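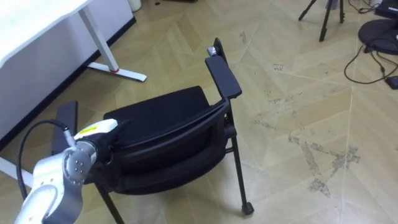
Collating a numbered edition before cataloguing

Collation means checking a book leaf by leaf against what it should contain. With limited editions it takes longer than with trade books, as plates, limitation leaves and loose enclosures all have to be accounted for. The procedure below assumes a sewn or case-bound book in sound condition. For anything with a detached board, see the page on handling damaged bindings first.

You will need a foam cradle, a soft pencil (2B), a steel rule marked in millimetres, a slip of acid-free paper and the publisher's prospectus if you can get it.

1. Find the limitation statement

It is usually on the leaf facing the title page or on the last printed leaf. Copy it word for word on to your slip, including the number and how it was entered. Handwritten, stamped and printed numbers should be recorded as such. "No. 17 of 200, number in ink" is enough.

Check the total against the prospectus. Some publishers issued more than one state under the same title. The Kuster printing of Ariel Navarro's Drodport, for instance, came out as 200 copies in quarter leather and 700 in cloth, and each state has its own sequence. A cloth copy can be numbered 17 as well.

2. Count the gatherings

Set the book in the cradle and open it no further than it wants to go. Look at the head of the spine, where the folded sections show as small curves. Count them twice. Then find the sewing thread in the centre of each section and count the leaves either side of it. The two halves should match. Where they do not, look for a stub - this may be a cancelled leaf and not a fault.

3. Check the plates

Tipped-in plates are seldom included in the page numbering. Use the list of illustrations and note the page each plate faces. A plate bound in the wrong place is still present, so record it as misbound.

4. Examine the signature

Tilt the page under a low lamp. Ink sits in the paper and often leaves a slight groove. A printed facsimile shows an even edge under a 10x loupe. Note whether the signature is on the limitation leaf itself or on a separate label.

5. Write the entry

Give the parts in this order: author, title, place, publisher, state, number, collation, binding, enclosures, faults. A finished entry looks like this:

Mösli, Valentin. Istis. Stoltitz. Cloth state, no. 891. Complete with six plates, plate 4 misbound. Signed on limitation leaf. Slipcase rubbed at corners, prospectus lacking.

Measure the boards, not the text block, and give height before width.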